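**Re: [tiltari-data] How many more tidy-up examples?**

Jun 1, 2026

> We've got almost 2000 episodes from the Zoëga bench now. Before we book more time on it, can someone say whether the tidy-up set needs topping up, or whether the gap is elsewhere? The last training run did fine on blocks and badly on anything soft.
>
> Also, are we still throwing out episodes where the operator drops something?

Please book the time. The total looks healthy, but most of it dates from March, when we were recording hard toys only. Cloth is thin on the ground, and what we do have was nearly all picked up with the left arm.

I'd like the next 40 episodes to be socks and other small cloth items, with the right arm doing the picking. Keep the hard toys on the table as clutter and shift them between episodes.

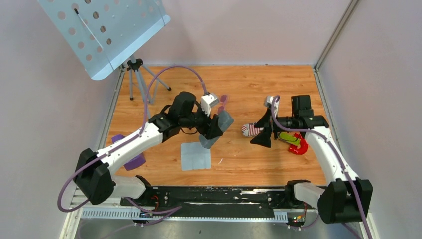 On drops: no, keep them, as long as the operator picks the thing up again in the same episode. Tag them "recovered". If the item leaves the table, stop and discard.

Two smaller points. Episodes that begin with the gripper already closed are still getting through – I found 6 in the last Skaltach upload. And please write the task line in plain words, "put the sock in the tray" and so on. The old Clindico codes don't load any more.

I can go through the first batch once it's on the server.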